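3.2 Teaching by Remote Control in Simulation

The first set of lessons was given by hand, with the operator holding the arm and moving it through the task. The second set, described in this section, was given by remote control in a simulated home. The change was made for practical reasons. Hand guiding requires the person and the robot to share a space, and the rooms we wished to cover could not all be built at the Polham laboratory.

Operators worked from a seated station with two hand controllers and a single screen. The left controller moved the base, and the right controller moved the arm and closed the gripper. Each lesson began with a short written goal, such as bringing an item from one room to another or clearing the top of a piece of furniture. Operators were free to choose their own route and their own grasp. They were told to pause before each grasp — a habit carried over from the hand-guided work — so that the start of contact could be found easily in the record.

We recruited 10 operators, of whom six had no earlier experience with robots. Training lasted one session and was led by Lizelle Ntuli. After training, each operator completed around 200 lessons over the month of January, with rest breaks set by the operator. Lessons in which the program stopped early were removed, as were lessons in which the operator asked to start over. The remaining 1807 lessons form the Sibiya set, which is used in all later sections.

Two kinds of view proved important to the operators. A close view of the gripper was preferred during the final approach, when small errors in position matter most. A view of the furniture was preferred when choosing a path. Several operators reported that tilted views were hard to read at first, as the floor and walls no longer gave a level line to steer by. We did not correct the tilt. The learning program receives the same views as the operator, and a corrected display would have given the person information that the robot lacks.

Kohei Morikawa reviewed the lessons for labeling errors, and Fidel Orellana checked a second portion independently. Where the two reviewers disagreed, the lesson was discussed and given a single label. Most disagreements concerned the moment at which an approach ended and a grasp began.

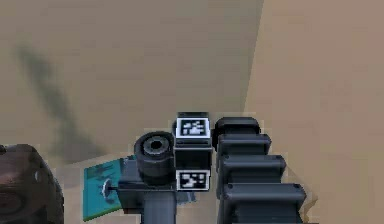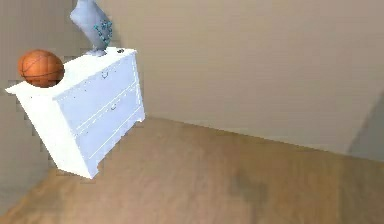

Figure 6. Simulated views from the remote-control work. First view: the gripper assembly, with two square black-and-white markers. Second view: a white two-drawer dresser, seen at a tilt, with a basketball and a gray vase on top.

Source: Savow simulation records, prepared by Ayanda Mabaso.

Last updated: March 14, 2024

Reader comments

Hollis Lindqvist: Were the operators told which lessons had been removed? In our own work at Grarance, people changed their grasp once they learned that restarts were thrown out.

Ayanda Mabaso: They were not told during the study. We will state this in the next version.

R. T.: Please give the length of the training session. "One session" could mean anything.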